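From the snack corner

Mon 17 August

Well, I finally gave in and bought one of those clear tiered stands for the snack corner. You know the ones, stepped like little bleachers, see-through all over, the kind bakeries put on the counter to make you buy a second cookie. I'd been keeping everything in a basket for years and the system was that you stuck your arm in and took what you got. Réka Antal told me back in November that she'd been coming to tea for ages without ever finding out I had anything besides crackers. Fair enough!

So on Saturday I wiped down the white table, peeled off what felt like 30 little bits of protective film (there is still one corner I can't get my nail under) and started trying things out. Tall boxes were easy. Flat bars slide forward unless you put a folded napkin under the front edge. And then I got to the strawberry pastries, which come in a longish pack with red foil at both ends, and I must have moved those five times. Lying down they hog a whole shelf. Standing up they want to lean on something.
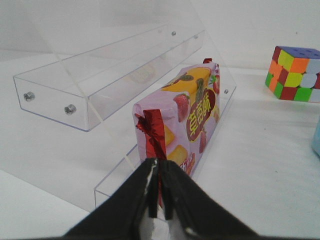 I do love a package that tells you what you're getting. I can't read much Chinese, but 草莓酥 is one I've learned by now, strawberry pastry, and anyone who can't read it at all still gets the strawberry and the little golden biscuits. Tibor Kocsis picks his snacks entirely by the picture and says he has only been let down once, by something with a very handsome peach on it. He gets first go at the strawberry ones because he drove me to Pasar to get them, and we came home with 23 different things when I had gone in for noodles and soy sauce.

A few of you asked what the stand is like to live with. The clear plastic shows every fingerprint, so keep a soft cloth nearby, and please don't use paper towels on it (I did, on day one, and now I have a scratch I look at every morning). Crumbs collect where the shelves meet the back. A dry pastry brush gets them out. I wash mine in lukewarm water with a drop of dish soap and let it drip on the rack overnight.

Next month I want to tackle the tea shelf, where I have tins stacked on tins and at least two that I'm afraid to open. If you've found a good way to store loose tea bags once the box falls apart, write and tell me. And if you've got a favorite fruit pastry, tell me that first, the pineapple ones are already on my list.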